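Robotics Club Gets Ready for Spring Meet

The Kakcombe Robotics Club is in its second month of work on a two-arm sorting project. Members have 7 weeks of practice left before the Jindel student meet in May.

The task is to pick up small parts from the table and place them in the correct basket. Joar Wikström is writing the motion code for both arms. Pin-yu Su handles the cameras and keeps the practice log, which now has almost 1,000 entries. 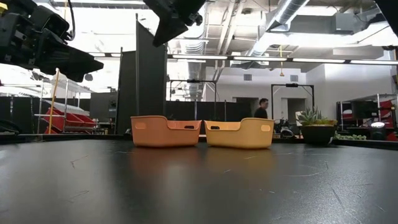
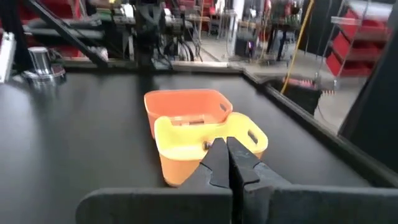
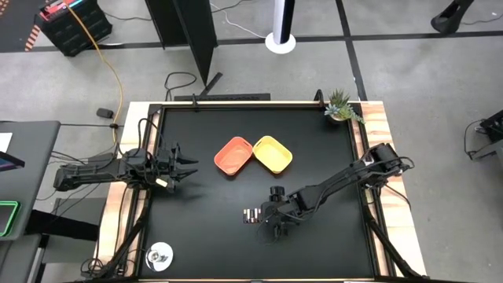 The orange and yellow baskets on the club's worktable.

Teams at the meet get 2 tries each, and the better score counts. Su said the club's main problem so far is the handoff between the left and right arms, and she wants that settled before anyone works on speed.

The club's next open practice is Fri 15 March, after school. New members are welcome and no coding experience is needed. Sign up with Wikström or at the front office.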